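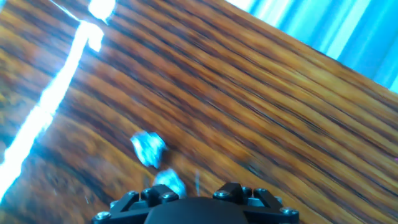 Figure 4.1 A gripper above a wooden worktable, with two small pale blue objects ahead of it.

Chapter 4
When the Work Changes Hands

Vlasta Ondrejka had worked at the Vulberg packing shop for 13 years when the first robot arm was set up at her table. Her job until then was to pick small parts out of a tray, check them by eye, and put them in boxes. On a normal shift she filled 331 boxes. The arm was given the picking. She kept the checking, and she was also asked to restart the arm when it stopped.

Managers at Vulberg called this "moving up." Ondrejka used a different word. She said she had become a minder. Her hands were less tired at the end of the day, but she had to watch closely for long stretches, and she found that harder than she had expected.
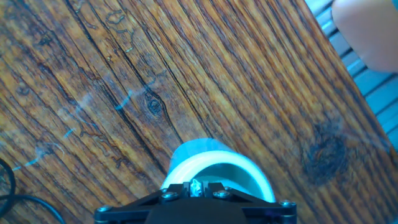 Her pay did not change at first. It took until October for the shop to write a new job description, and only then did the wage grade go up. Two of her coworkers had already asked to move to shipping by that time.

Cases like this one are common in small workplaces. A machine rarely takes over a whole job. It takes over certain tasks, and the tasks that are left get put together in a new way. To understand what automation does to a job, we first have to list the tasks in it and ask who does each one before and after the change. 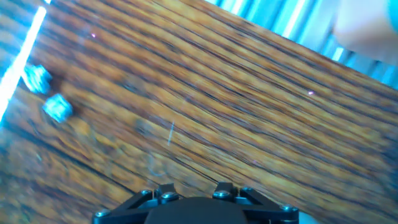

Figure 4.2 The gripper with nothing in its grasp. Two small cubes lie farther off on the table.

Section 4.1 explains how to make a task list. Section 4.2 compares Vulberg with Lendico, a larger firm where workers helped choose which tasks to hand over. Section 4.3 looks at training, and at who pays for the hours it takes.

Key terms
task list
minding
wage grade
handover period

Before you read
Think of a job you have done or have watched someone do. Write down 15 tasks that belong to it. Mark the ones you would be glad to give to a machine, and keep the list for use in Section 4.1.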